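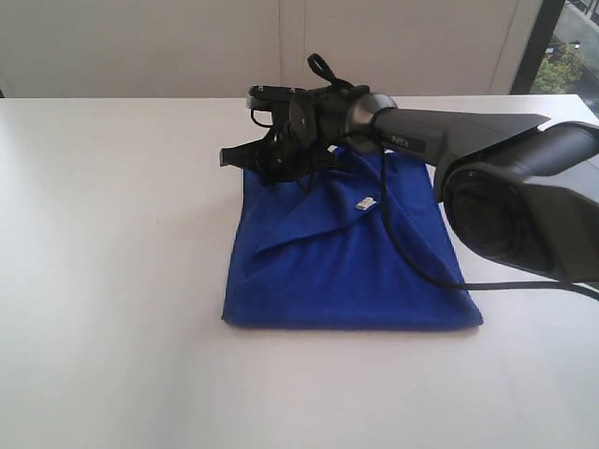 Should I wash the towel before I use it for the first time?
We'd like you to, please. One warm wash by itself, with a little ordinary detergent and no fabric softener, takes out the finish left over from the mill and any spare color along with it. After that it can go in with your other dark things.

The Hoani Everyday Towel in Blue
From Workimine Home Goods
Item 636

This is the towel we sell more of than anything else in the shop, and if you've ever stood in our Teremham store on a Friday afternoon you have probably seen somebody walk out with a stack of them under one arm. It started as a kitchen towel, or at least that is what we thought we were ordering, and then customers began telling us they kept one in the gym bag, one by the back door for the dog, one in the trunk of the car and a couple more in the bathroom for guests' hands. So we stopped calling it a kitchen towel and gave it a plainer name – and it has been the Everyday Towel ever since.

The cloth is a soft microfiber with a short, close pile on both faces. It weighs 400 grams per square meter, and if that number means nothing to you (it meant nothing to us when we opened the shop!), it puts the towel somewhere between a dishcloth and a proper bath towel. There's enough body in it to soak up a spilled glass of water in one go, and it still folds down small enough for a crowded drawer. We tried a heavier cloth one winter, but it took forever to dry on the rail and we went back to this one before the season was out.

Size and folding

Each towel is a 20 inch square before washing. The square shape does get questions, mostly from people who are used to long towels that hang over an oven handle. It will hang over a handle too, only a bit shorter, and the nice thing about a square is that it doesn't matter which way you pick it up. Fold it in half, and in half again, and smooth it from the fold toward the open edges. If you like your shelves to look neat, turn the folded side to the front. If you like to roll your towels, fold it in thirds first and roll from the short end, keeping the first turn good and tight.

A towel with this much softness won't hold a knife-sharp crease, and you'll get a little wrinkle or two whatever you do. Laying it on a flat table to fold helps a lot more than folding it in the air against your chest, though most of us here still do it against our chests out of habit.

Edges and loose threads

The edges are stitched all the way around. Any cloth with a pile can catch on something sooner or later, whether it's a ring, a zipper, a cat or the rough corner of a laundry basket, and when that happens you may find a small tuft or a strand of yarn standing up where there wasn't one before. Please don't pull it. Lay the towel down, hold the cloth flat on either side of the loose bit, and snip it level with small sharp scissors.

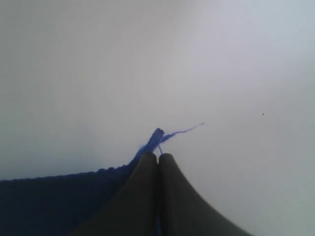

If the strand is a long one and you can see that it runs back into the cloth, you can work it through to the other side with a blunt needle and trim it there, leaving a little tail. Either way the repair takes a minute and the towel will go on doing its job. Should the stitching itself come undone along an edge, bring the towel back to the counter or mail it to us with your order slip, and we'll swap it for another one.

About the blue

We carry the towel in a single color at the moment. It's a strong, bright royal blue on a sunny windowsill and a good deal darker in the evening under a lamp, so please don't try to match it to paint from a screen. We offered white for a while and a pale gray after that, and people were very kind about both of them and then bought the blue. It hides coffee, it hides garden dirt, and it's easy to find at the bottom of a beach bag.
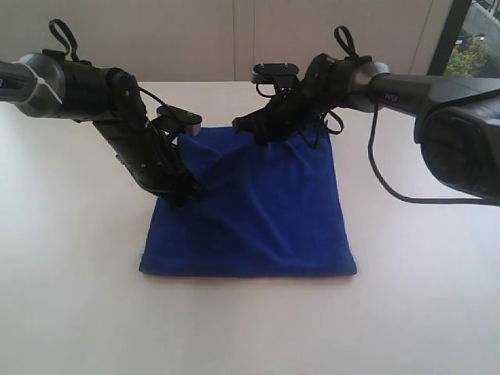
Hoani Everyday Towel in Blue, lying on a white tabletop.

Washing and drying

Machine wash warm with like colors.
Skip the bleach, and skip fabric softener and dryer sheets as well – they coat the fibers and the towel stops drinking up water the way it should.
Tumble dry on low or hang to dry.
Keep it away from the iron.
Wash apart from cotton bath towels if you can, as microfiber is terribly fond of other people's lint.

If your towel has gone a bit flat and tired after a long spell of use, run it through a warm wash with nothing else in the machine and half your usual amount of detergent, then give it a good shake before you hang it. Most of them perk right up.

Ordering

The towel is sold singly or in a bundle of six tied with cotton tape. We pack the bundles ourselves in the back room at Teremham, and a new delivery of 900 towels generally comes in every July, so if the page shows us as sold out in late June, leave your email in the box below and we'll write to you as soon as the cartons are unpacked. Orders placed before noon go out the same day. Larger orders for rental cottages, salons and the like are welcome, and we're happy to send a single towel first so you can feel it and wash it a few times before you make up your mind.

Goes well with

Remwood wall rail, two pegs or four
Remwood open shelf basket
Hoani dishcloth, pack of three

Returns are accepted on unused towels with the paper band still on. Please put the item number on the outside of the parcel so it reaches the right shelf when it comes back to us.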